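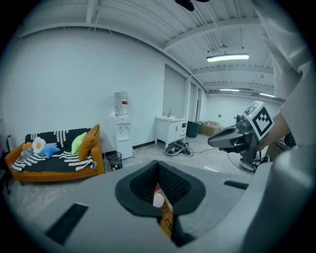

Curum abre centro de reparação de pequenos eletrodomésticos em Canomgate

A Curum abre em julho um centro de reparação de pequenos eletrodomésticos em Canomgate. O espaço tem 600 metros quadrados e vai empregar 11 técnicos, que já concluíram a formação interna.

O centro aceita torradeiras, varinhas mágicas, ferros de engomar e aspiradores, com ou sem garantia. O orçamento é gratuito e entregue por escrito. Durante a fase de testes deram entrada 812 aparelhos, na maioria aspiradores.

"Muitos clientes deitavam fora o aparelho por falta de uma peça simples. Agora podem encomendá-la ao balcão", afirma Heike Lammers, diretora de operações da Curum.

As peças são fornecidas pela Vostik, ao abrigo de um contrato que abrange 61 modelos. A lista completa pode ser consultada na receção.

O atendimento ao público funciona de terça-feira a sábado, das 9h00 às 18h30, com interrupção para almoço. As entregas de empresas fazem-se pelo portão lateral, mediante marcação.

Contacto para a imprensa: Segundo Giraldo, gabinete de comunicação da Curum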